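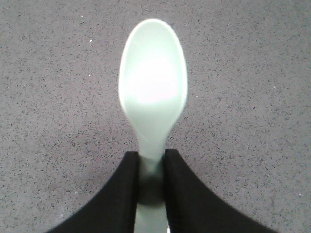

A pale green plastic spoon held by the handle in a two-finger gripper.

Table-clearing trial reports first figures

December 23, 2022

Drovix has released results from its table-clearing trial at Ellgate, in which a single arm is asked to pick up, stack and put down ordinary tableware. The arm ran 1225 attempts between March and the close of the trial. Each attempt was limited to 60 seconds and judged by a person at the bench.

Ishbel Gunn, who led the work, said bowls and plates are now dependable enough to plan around. Cutlery is the weak point. A spoon handle lying flat gives the fingers very little to close on, and an error of 3 millimetres in height is enough to miss it or press it into the worktop.

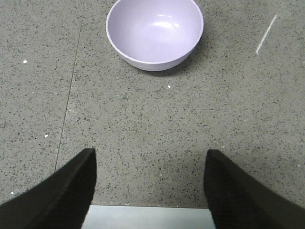 What was measured

An attempt counted as a pass only if the item ended up where the instruction said and nothing else was knocked over. Dropped items were failures even when they landed in the right place. The last 500 attempts used mixed settings — cup, plate, bowl and spoon in positions the software had not been given beforehand.

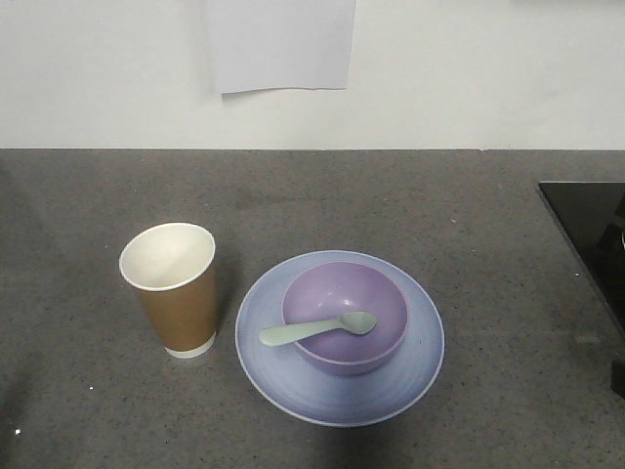

Light, empty cups were scored separately. They tip easily, and a grip firm enough to lift one can crush the wall. Gunn's team lowered the closing force for cups halfway through the trial and did not change it again.

Speed remains well short of a person's. Most passes used the greater part of the time allowed, and much of that went on the approach, when the arm slows to check its position against the wrist camera. Plain bowls with a glossy finish took longer than patterned ones, as glare inside the bowl can upset the estimate of where the rim lies. 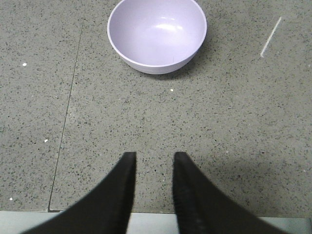
Wilma Jardine, operations manager at the catering firm Rennie, has read the figures and is not ready to order. Her kitchens handle wet and dirty crockery, and the trial used neither. "Picking up a clean bowl is a fair start," she said. "I need the same result with soup in it."

Drovix said a second round will take place at its Grokholm site, with washed items straight from the rack — still wet — and a shorter time limit. No price or delivery date has been given.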